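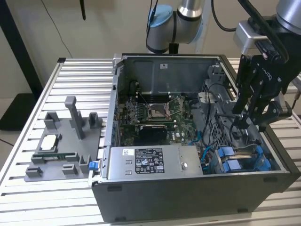
Bench log, 11th December — right arm stopped on the drive cage again

Writing this down while I still remember the order things happened in, because last time I left it overnight and Retno and I ended up with two different stories.

Short version: the right arm went into a protective stop during the approach to the drive cage, third stop this week in the same corner of the case. No damage to the board that I can find. One finger pad is chewed up. The cell is locked out until the list at the bottom is done, please don't clear it just to "try one thing" (I know who I'm talking to, and it's mostly me).

What we were running

The Alcaraz sequence, the full one: memory, CPU, then the cable check by the drive cage. CPU and memory start in the gray printed fixture on the left of the bench, tower on its side with the interior up, slats underneath. I had reset everything by hand and checked the socket levers. Speed override was at 50 percent, which I picked because Aino wanted a slow run she could watch with a finger on the stop button.

What happened

The right arm came down toward the cage side with the gripper open. It was fine until the last bit of the descent, then I heard a scrape, a short one, and then a sort of groan as the wrist loaded up. The arm kept pushing. Aino hit the button and the controller threw its own stop at pretty much the same moment, so we can't say from the bench which one won. The log says the controller, by 90 milliseconds. I'd still like Aino's thumb to get the credit.

When I got in there with a flashlight, the left finger was resting on the lip of the cage and had folded the pad back on itself. The loop of black and blue cables was touching the other finger but hadn't been pinched. I went over the blue SATA cable twice and couldn't find a mark on it.

Recovery (the part I did badly)

I tried to back the arm out in joint mode. Don't do this! The wrist turned before it lifted and the gripper swung toward the cables, and I let go of the jog so fast I dropped the pendant on my foot. Then I did what the card on the wall tells you to do: tool frame, straight up, smallest step, second person watching from the other side. It came out clean. Took maybe a minute, and would have taken a minute the first time too.

Also, I had my left hand on the edge of the case while jogging. Aino pointed this out, politely. Writing it here so it counts as reported. Hands off the tower while either arm has power, even in jog, even when it's "only" the other arm moving.

What I think went wrong

My first guess was the camera calibration, since the wrist camera had been off and on again in April and it's been everybody's favorite suspect from then on. So I reran the check against the fixture. It came back good, and the picks from the fixture have been landing fine all week, which you wouldn't get with a bad camera.

Second guess, and I like this one a lot better: the tower moved. We locate the case once at the start and then trust it for the whole sequence. It sits straight on the aluminum rails with nothing holding it, and seating memory means pushing on it sideways more than you'd think. I put tape on a rail along the edge of the chassis, ran the memory step alone a few times with the right arm parked, and the case crept away from the tape. Not far — but always in the same direction, toward the arm that ended up on the cage.

I haven't proven that the creep is big enough to put a finger on the lip. The approach Retno taught has very little room on that side, so it wouldn't need much.

The other thing is the force limit. It should have tripped well before the pad folded. I pulled the Vunidar config and the limit for that segment is set to the value from the old gripper, the heavier one. Somebody copied the block over when we swapped. Looking at the file history, somebody was me.

Numbers, for Retno

Cycle counter at the stop: 1,336. The previous stop in this corner was at 1,086. I don't see anything in the gap between them, but you asked me to keep these.

Still open

I don't understand why the Zuvton monitor showed green right through the scrape. It's supposed to go yellow on wrist load before the controller stops anything. Either it's reading the wrong arm or it's averaging over so long a window that it misses short hits. I sent the trace to Gekine support with a note and got the automatic reply.

Retno thinks we should also look at the left arm's cable run, because with both arms over the case at once there isn't much slack up there. Separate problem, I think, but I said I'd write it down.

Before the cell goes back on

1. Replace the finger pads, both of them, so they wear together.
2. Correct force limit for the cage segment, then go through every other segment in the same file. Aino to read it over after me.
3. Two stops bolted to the rails so the tower can't slide toward the right arm. Retno has a drawing from the last bench we can probably reuse.
4. Relocate the case after the memory step as well as at the start. It costs a few seconds and I don't care.
5. Reteach the cage approach from higher up, and keep the cable loop tied back while we test it.
6. Dry run with the fixture empty and Aino on the button.

Lockout tag is on the main switch with my name on it. The key is in the top drawer, under the spare pads.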